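Robot Rules! How to stay safe and sensible when robots help at home

23/03/2023
By the Tritlow Young Makers page

Towels, tissues, beds. Boring stuff for us, really hard stuff for a robot! So before any robot gets near your room there are rules. Lots of them. Let's go quick.

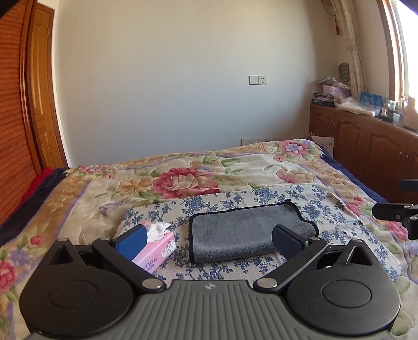

Why do robots need rules?

You have rules. Shoes off on the sofa, no running with scissors. You know most of them without thinking. A robot doesn't know any of them unless a person has put them in, or taught them, or built the machine so it can't break them.

A robot hand doesn't feel sorry if it squashes your finger. It doesn't feel anything much. It might have a sensor that says "pushing hard now", and then it needs a rule that says "so stop pushing". No rule, no stop.

Some rules are for the robot. Some are for the people who build it. And some are for you! We'll do all of them.

What is a standard?

A standard is a rule that lots of people have agreed on and written down. Think of plugs. You buy a lamp, you take it home, the plug fits the socket. Nobody had to measure your wall first. Somebody agreed on the shape of plugs ages ago and now everyone who makes lamps sticks to it.

Robots have standards too. They say things like how a robot should stop, how hard it may push if it bumps a person, what warnings have to be written on it, and what the instructions have to tell you. Grown-up standards are long and have a lot of numbers in them. One safety folder we looked at for this page had 208 pages. We didn't read them all. (We read the pages about hands.)

Good practice is a bit different. It's the sensible way to do a job, even when there isn't a written standard for it. Washing your hands before cooking is good practice. So is checking that the cat isn't asleep under the blanket before a robot pulls it.

Rules for robot hands

A robot hand is often called a gripper. Mostly it has two fingers. They come together, they go apart. Simple! But here is what the rule makers worry about.

Not too hard. A towel can take a good squeeze. A cardboard box can't, it crumples. A finger really can't. So the people in charge set a top limit and the gripper is not allowed to go over it. Ever. Even if the thing is slippery.

Soft bits where it touches. Soft or bumpy finger pads grip well without needing a big squeeze. Hard metal tips on something delicate is asking for trouble.

Mind the gap. Where two parts of a gripper fold towards each other there's a place that can pinch. Grown-ups call it a pinch point. Builders try to cover pinch points, or make the gap too small for a finger, or put a warning sticker by it.

No surprises. The hand should move so that people can tell where its going next. Slow near people. A robot that whizzes about is scary, and scary is not safe, because people jump.

Hands that a person holds

Not every gripper is on a robot arm. Some are held by a person, who does a job with them so a robot can learn from it later. Pick up the towel, fold the towel, move the tissues. The moves get recorded and a computer studies them over and over.

You might think no robot arm means no rules. Nope!

Whoever holds the gripper should take breaks. Wrists get tired. Three rules that a lot of careful teams use:

1. Stop after 20 minutes and have a proper rest.
2. Check the screws and pins before starting, not after something has dropped off.
3. Clear a space for your feet. If you're looking at the towel you are not looking at the floor.

And then there's the big one, which is asking first.

Asking first

When somebody records a job in a bedroom, they record the bedroom too. The curtains, the stuff on the cupboard, the pattern on your blanket, maybe your diary if you left it out. That's private! So the rule is: ask everyone who lives there. Say what it's for. Say who will see it. And if someone says no, it's no.

You can change your mind as well. If you said yes in the morning you can still say no after lunch.

Other good practice for recording at home -
- put away letters, photos and anything with a name or address on it
- tell people before you start, every time
- no people in the pictures unless they agreed
- keep the recordings somewhere locked (computers have locks too, they're called passwords)

Real rooms are messy and thats fine

Should you tidy up before a robot practises? Well, clear anything dangerous or private. But a robot that only ever sees one towel on one plain table gets muddled in a real home. Flowery blankets are hard for it. Where does the towel end and the bed start? You know straight away. A computer has to work it out.

So it's good practice to show it lots of different rooms. At the Pistau workshop the children made a list of 50 soft things for a robot to try folding. Somebody put "a pancake". It stayed on the list.

Who checks?

The people who build the robot check it. Then different people should check it again - you can't mark your own homework. They try to make it go wrong on purpose. They bump it, block it, switch off the power halfway through a job. A good robot should stop safely each time. Holding a towel in mid air is fine. Dropping something heavy on a foot is not.

Checks happen again later as well. Things wear out. Pads go smooth, pins work loose, dust gets in the moving bits.

Your rules

Right, nearly done. If there is ever a robot or a gripper where you are:

Keep hair, sleeves and fingers away from moving parts.
Find the stop button first. Ask a grown-up to show you.
Don't stick things in it to see what happens. (Tempting. Don't.)
Never try to grab something back out of the gripper, wait till it lets go.
If it makes a funny noise or smell, step back and tell someone.

Have a go

Make a rule sheet for a pretend robot. Call it Oda, or whatever you like. Oda's only job is folding towels on your bed. What must Oda always do? What must Oda never do? What if your little brother climbs on the bed in the middle?

Now swap with a friend and try to find a hole in their rules. If the rule says "never touch people", can Oda still hand you the towel? Fix the rule, swap again. Grown-up rule makers do exactly this, only with more biscuits and it takes them about 3 years.

Words to know

Gripper - a robot hand, often with two fingers
Sensor - a part that notices things, like light or pushing
Pinch point - a gap that can close on your finger
Standard - a rule lots of people agreed and wrote down
Consent - saying yes, when you know what you are saying yes to

Last updated: October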